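Home | Notebook | Parts Log | Contact

We use cookies to remember your settings. Accept

February – Vetham bench, tower teardown

Side panel off, case laid flat. Order of work agreed with Tsehay: cables, memory, drives, board last. Fan screws go in the Sokard tray.
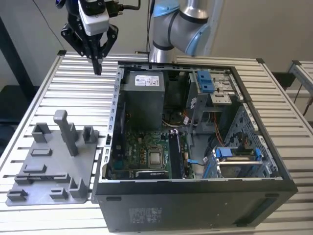

Cable removal comes first on this model. Kwaku wants each connector logged before it is pulled. The thin blue SATA cable runs toward the drive bays, so start there and leave the orange and yellow wires until after. Hard drive caddy has blue release clips – no driver needed. Allow up to 3 minutes per drive.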